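Trinine Opens a Gate and Opener Repair Counter in Andholm

ANDHOLM – I've been fixing things that go up, down and sideways for most of my working life, and this June I finally get to announce the thing my customers have been bugging me for. Trinine, my little repair company, is opening a walk-in counter for driveway gate operators and sliding gate hardware, right here in Andholm. Doors open on a Saturday at 8 a.m., and yes, there will be coffee!
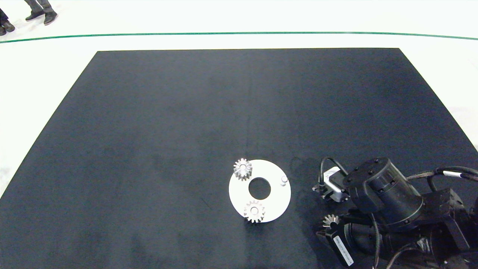
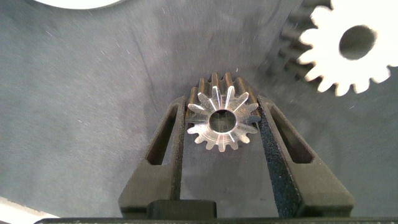
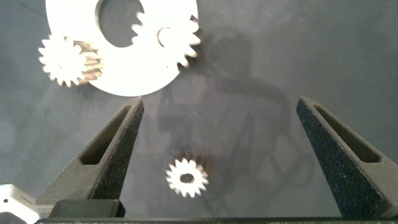

Up to now we've been a truck-only outfit. You called, we drove over, we looked at your gate, and then half the time we drove back again to get the part. That's fine when you live down the street. It's a lot less fine when you're out past the Skustari subdivision and your gate is stuck halfway with your car on the wrong side of it (I've had that call more times than I can tell you, usually at dinnertime).

So the counter is for everybody who can get the operator off its post and into the back of a car. Bring it in, set it down, and we'll open it up while you wait or call you when it's done. We'll look at swing gate arms, slide gate operators, control boards, remotes, keypads, rollers and hinges. If you only have the one broken piece in your hand and no idea what it's called, bring that. I like those visits best.

A few practical things, so you don't make the trip for nothing. Shut off the power to the operator before you touch it, and if it has a backup battery, unplug that too. Take a picture of the wiring before you pull anything loose – please, please do this. Write down the model number from the label, which is usually inside the cover. And if your gate is a heavy one on a slope, leave it alone and call the truck. A gate like that can roll the second the operator lets go of it, and I don't want anyone standing in front of it.

The checkup at the counter is free for the first 100 operators that come through. After that it's a flat fee, and we take the fee off the bill if you go ahead with the repair. Work we do at the counter is covered for 6 months, parts and labor both. Remote programming takes a few minutes and we won't charge you for it as long as you bring the receiver along with the remote.

I also want to say something about the Hosoda line, because people keep asking. Hosoda slide operators went into a whole lot of driveways in this area, and plenty of owners have been told the only fix is a new unit. I don't agree. We've been stocking Hosoda boards, limit switches and drive chains since the winter, and there are now 939 separate parts on our shelves for gates of all makes. If yours can be repaired, I'll tell you so. If it can't, I'll tell you that too, and you can go shop for a new one wherever you please.

The truck isn't going away, by the way. We'll still come out to you, same number, same coverage area, and the emergency line stays open in the evenings. What changes is that there will always be a person at the counter during the day, so the phone should get picked up a lot faster than it used to. (My apologies to anyone who has listened to our hold music.)

We're planning 3 evening classes for homeowners later in the summer as well. The first one covers cleaning and greasing, the next one is all about safety sensors and how to test them, and the last one is for people who want to understand their gate's opening and closing settings before they go turning screws. The classes are free, but the room is small, so ask at the counter and we'll put you on the list. Kids are welcome if they're old enough to sit through me talking about hinges.

Parking is behind the building, with room to back up a pickup or a small trailer. If your operator is too heavy to carry, stay in the car and honk and we'll bring out the hand cart.

About Trinine

Trinine repairs and maintains residential driveway gates, gate operators and access controls in Andholm and the surrounding area. The counter is open Monday through Saturday from 8 a.m. to 5 p.m. Members of the press who would like to stop by before opening day are welcome to call the shop and arrange a time.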